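Robot Manipulation Lab, Unit 6 handout
Comparing grippers and wrist cameras: what the numbers do and do not tell you

Read this before the August bench session. Bring your log sheets from Unit 5, including the bad ones.

6.1 Why we are doing this again

Last term every group compared two grippers and every group found a winner. Most of those winners were picked on a difference of one or two grasps, with the test objects chosen by the same people who had set up the gripper. I don't count that as a comparison. This unit repeats the exercise with stricter rules, and some of you will end up with no winner. You can get full marks for that.

The two grippers are the Pesa, with two parallel fingers and hard pads, and the Claltevora, with soft fingers that curl. The Claltevora leaflet calls it "suited to all household items." Treat that as a claim to be tested. It does not say which items, how they were presented, or what happened to the ones it dropped.

Both run on the same Donnelly arm with the same Hititz controller. Do not change the controller settings between grippers. Three groups did this last term and only one wrote it down.

6.2 The trial set

Each gripper gets 70 grasps. You do not choose the order: draw it from the sheet at the bench, and if you don't like what you drew, run it anyway. A run counts once the arm has left its start pose. Runs that you stop by hand count as failures, with the reason noted.

Define success before you start. "Picked it up" is too loose. For this unit the object must be lifted clear, held while the arm moves to the drop zone, and let go on command. If it slips at the drop zone you have a failure, however good the first part looked.

6.3 The wrist camera

Students tend to trust the wrist view because it is close to the object. Close is not the same as useful. At short range the nearest thing can be a large blur, and a bright panel on one side can wash out while a gap next to it goes dark. Thin plastic is a particular nuisance. Its outline changes from one pick to the next, and shading shows through it, so a detector trained on boxes and cans will often give you a confident answer that means very little.

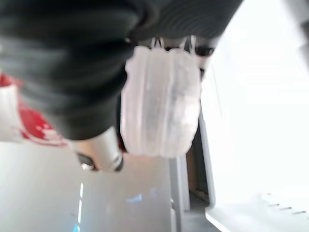 Fig. 6.1. Wrist view with a hanging plastic bag at center. Note the blurred dark fabric at upper left and the nearly washed-out white area on the right.

Before reading on, mark on your copy where you would close the fingers. Then mark how deep you think that point is. Most people are happy with the first mark and much less happy with the second. The handle loops look like the obvious target, but they sit near the lower edge of the fabric, and from one still you can't tell how much room there is behind them. A planner working from this view alone has the same trouble. It just doesn't say so.

Now look at the tilted silver cylinder to the left of the bag. Would your detector box it cleanly? Would the dark band at its lower end help or hurt? Write down your guess first, then run the detector.

6.4 Reading the vendor figures

The comparison sheet on the course page lists 196 grasps for one gripper and 1698 for the other. Do not compare the two success rates until you have answered these:

Were the objects the same?
Who reset the objects between runs?
Were stopped runs counted?
Was the camera view the same, or was one gripper blocking more of it?

I have been through the sheet twice and can answer only the first, and the answer is no. A bigger count doesn't repair that - it gives you a tighter estimate of something you may not care about.

6.5 What to hand in

One table per gripper, with every run in it. One page on failures, grouped by cause. One wrist view where you disagreed with the detector, with your own marks on it. Page limit is firm.

If your two results are close, say they are close. Tegan Mahuika will be marking this unit and has asked me to pass on that "slightly better" without a spread will lose points. Bench 21 has the spare finger pads; sign for them and put the worn ones in the tray.

Reading for Unit 7 is on the course page. Skip the section on suction for now.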